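The trouble with thread counts

My mother bought one set of sheets in 1981 and they are still going. I bought mine from Plevico two years ago, at a price I won't repeat, and the bottom one has gone thin where my hip goes. The packet said 2000 thread count. I kept the packet, being the sort of person who keeps packets, and I have been cross with it ever since.

I don't see how it can be true in any sense a shopper would recognise. There is only so much room in a square inch of cloth. The usual way round this is to twist several fine threads into one and count every strand, which is a bit like selling a rope by the hair. The sheet ends up heavy, hot in July and slow to dry, and people take the weight for quality.

Glória Gouveia ran the linen room of a hotel for 22 years and has no patience with any of it. "We bought by how it came back from the laundry," she told me. "The number was for guests." Her hotel used a plain cotton from Tavares that wouldn't get a second glance in a shop, and she reckoned on years out of it.

The shops, of course, have noticed that some of us have stopped believing the number, so now there are other words. Trulus sells a sheet that is "temperature aware". Zellarach has a pillowcase that claims to be kind to my face. I asked the assistant what that meant and she read me the back of the box, which I had already read. Then she offered me a storage bag.

I'm told I am being unfair, and that people sleep better for having spent the money. Perhaps they do. People also sleep better after a long walk, and I'd like to see the two compared by someone who isn't selling either.

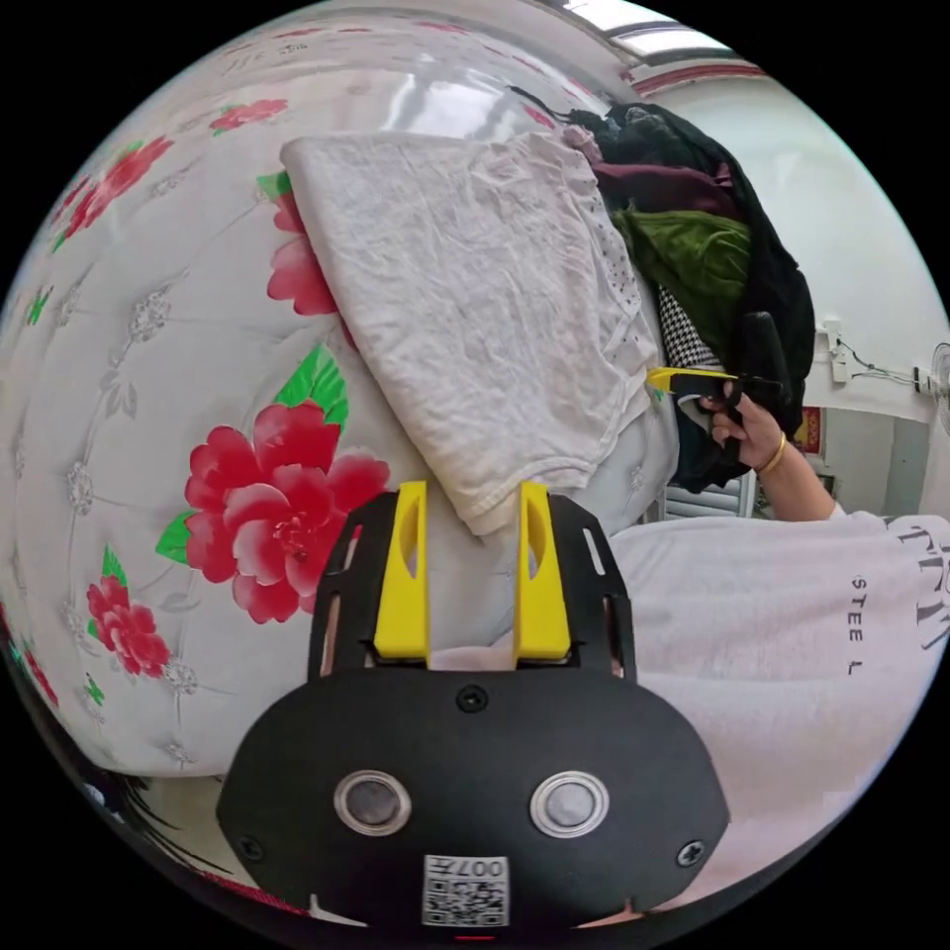 What annoys me most is that the useful facts are the ones left off. How long is the cotton fibre? How much will it shrink? Will the elastic last? My fitted sheet lost its grip after 51 washes (yes, I kept a tally on the airing cupboard door, and no, I'm not sorry) and there was nothing on the label to warn me. A tin of beans tells you more about itself.

Weight would be a start. Print the grams, the fibre and the shrinkage, and let me decide about my own face. I wrote to Plevico in November to suggest it and had a reply 6 weeks later thanking me for my interest in their luxury range, with a voucher for ten per cent off another set. It's in the drawer with the packet.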